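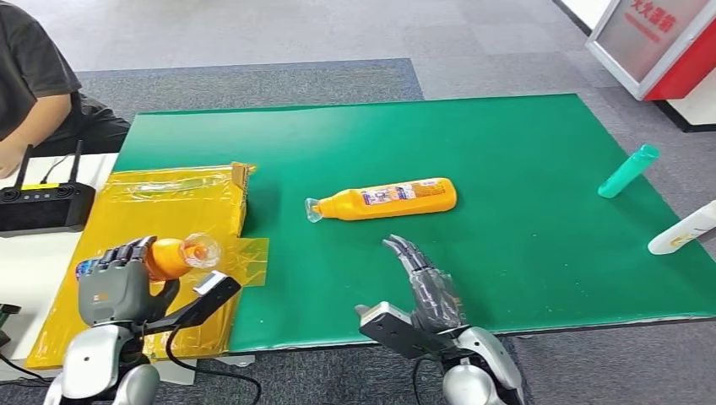
Radu Vlad
10 August 2023
Notes on the Drurell two-arm package after using it for bottle handling. We had it on trial through Dunleavy and I said I'd write it up. Long thread, mostly for people who are thinking of asking for a quote.

What you get: the two arms with five-finger hands, a camera at each wrist, one at the head, a handheld remote, and a licence for Raltus, the software that runs the lot. The table and mat are yours to sort out. We used a green mat and I'd use the same again.

The job we gave it was dull on purpose. Pick up a bottle, turn it so the label can be read by the wrist camera, put it down in the right group. Household and cleaning bottles, mixed sizes, full ones and part-used ones.

Setting up took one afternoon. The Raltus manual is decent up to the chapter on hand calibration, then it assumes you have read a different manual. Dunleavy sent that one over when we asked. It should be in the box.

Small bottles are what the hand does best. It closes round the body and holds on, and it doesn't seem to care much whether the cap is up or at an angle. I set the grip force at the low end and left it there for the whole trial.

Large round bottles are harder. When they're lying down they roll away from the first finger that touches them. The fix in Raltus is called "two-side approach" and it's switched off by default. Turn it on before you do anything else. I lost most of a morning to that.

Wrist cameras next, which for us were the main reason to look at this package at all. Up close you get big print with no trouble. Small print on a curved label is another matter. The blocks of tiny text on the back of a cleaning product come out as specks unless you turn the bottle and take several shots.
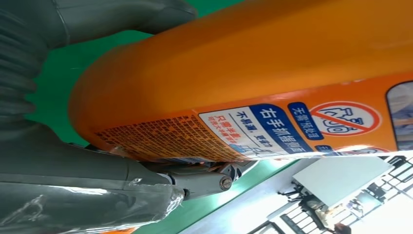 View from the wrist camera, large orange bottle against the fingers.

The picture also comes in rotated, so text runs up the side. Raltus can turn it for you before it goes to the label reader. The setting is under "mounting", not under "camera", in case you're hunting for it.

Chinese labels: the reader handled the large panels well, white on blue especially. Red lettering on white was a bit worse. I wouldn't trust it on anything safety related without a person checking.

We logged 200 runs in total. It finished 90 per cent of the small-bottle runs without help. I don't have a fair figure for the large ones, as I changed the settings halfway through.

Speed is modest. A person at the same table is quicker by a wide margin. If speed is what you need, get a simple gripper and a conveyor and spend the rest on something else.

Cables. The ones at the wrists hang in loops and you need to think about where they go when the arm reaches across. I'd like a proper clip. I asked Dunleavy and they said there may be one in the next version.

The remote is fine. The buttons are small, and with gloves on I pressed the wrong one more than once. Stop worked every time I used it.

Support was good. Two calls, both answered by someone who knew the machine. We also tried the Vodau package in June and waited much longer for a reply, though their paperwork was better.

Price depends on what you leave out, so ask for the list with and without the head camera. Label reading on its own doesn't need it. The yearly Raltus fee is separate and easy to miss on the quote.

We've asked to keep it for another 500 runs, large bottles only, same settings all the way through. I'll add the figures to this thread when I have them.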